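In Defense of the Dirty Dish

My building, the Harkodmont, has 15 floors and one laundry room, and the laundry room has a bulletin board, and on the bulletin board last October somebody pinned a schedule. It divided the shared kitchen on the seventh floor into shifts. Each shift had a name beside it and a small box for a check mark. Under the grid, in capital letters, it said A CLEAN SINK IS A CLEAR MIND.

I have thought about that sentence more than I have thought about some of my relatives.

I don't object to clean sinks. I own one, on and off. What I object to is the promotion of the sink from plumbing to moral instrument. At some point in my adult life, washing up stopped being a chore and became evidence. People now apologize for a coffee cup the way my grandmother apologized for a divorce. You walk into a friend's apartment and she stands in front of the counter with her arms out, shielding you from a saucepan.

I blame the internet, naturally, but I also blame Tandus, the housewares store on my corner, which sells a dish rack for 310 dollars. I went in to look at it on a Wednesday, and I stood there with the respect one gives a yacht. The clerk told me it was designed to be seen. I asked her whether it was designed to hold dishes, and she said it held seven plates. I own more plates than that and I live alone.

A rack designed to be seen needs dishes designed to be seen, and those need a person who washes them the moment the fork goes down. I have been a guest of such people. They take your plate while you are still considering the last potato. Conversation stops because the water is running. By the time the host sits down again, glowing, you have forgotten the story you were telling about your knee, and so has everyone else, with visible relief.

The best dinners I remember all ended in a mess. Sosina Abera, who taught me to cook lentils and cheat at cards, used to push the dishes to the far end of the table and deal right over the crumbs. We played until 2 in the morning with a pot of stew hardening at our elbows. The pot took soaking. So did I.

"It will be there tomorrow," she would say about the dishes, and she meant it as a comfort. I have heard the same words from my dentist and they did not land the same way.

There is a case for the other side, and Ibsa Birhane, my neighbor across the hall, makes it loudly. He says a sink of dishes is a letter you write to yourself in the morning, and the letter is rude. He has a point. He also irons his dish towels, so I weigh his testimony accordingly.

My own bowls are cheerful things, bought to be eaten from in front of the television, and they wait their turn.
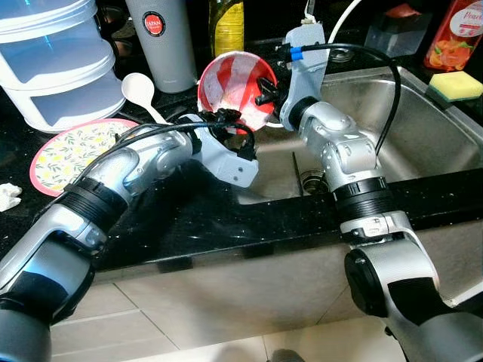

A Modest Proposal for the Bulletin Board

I would like a second schedule pinned up next to the first. It would have the same grid and the same little boxes, and you would check one for each evening you stayed at the table after the food was gone. Ibsa says he will sign up if he can bring his own towel. I have told him to come at seven, and that there may be a saucepan.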